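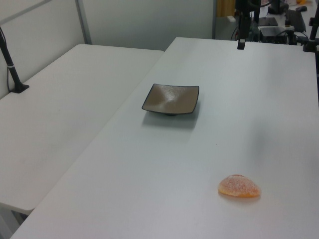

Azucena Cuautle wrote in to ask whether I still bother testing the panic button every time, as her installer told her once a year is plenty. I do, Azucena, and my comments are under item 4.

Alarm and lock walk-round, Granero shop and back store
Checked October 26, 2019

1. Front door contact — OK
Opened it with the panel in test mode and got the chime straight away. The magnet has a bit of paint on it from when we did the frame in July, but it doesn't seem to mind.

2. Motion sensor, shop floor — OK
I do this one by crawling (yes, really!) and it picked me up before I reached the till.

3. Motion sensor, back store — FAIL
Someone has stacked boxes right up to it again. Moved them and it worked fine, but I'm leaving it as a fail until there's tape on the floor.

4. Panic button — OK
Ring the monitoring line first, or you'll have company. I test it on every visit because the one at our old place had a broken wire for months and we only found out by luck.

5. Siren box outside — OK, with a grumble
Loud enough. The strobe is dimmer than it was and there's a wasp nest behind the cover, so Dace Bite is bringing the long ladder.

6. Panel backup battery — REPLACE
Switched off the mains and it gave up after 2 hours. It should manage 24. New one ordered.

7. Event log — OK
1176 entries, and the panel only keeps the last 500 once you clear it, so I saved a copy first.

8. Key safe — OK
Code changed. Ask me for it in person, please, and don't write it on the calendar!

Still to do: items 3 and 6, then the shed padlock, which I forgot.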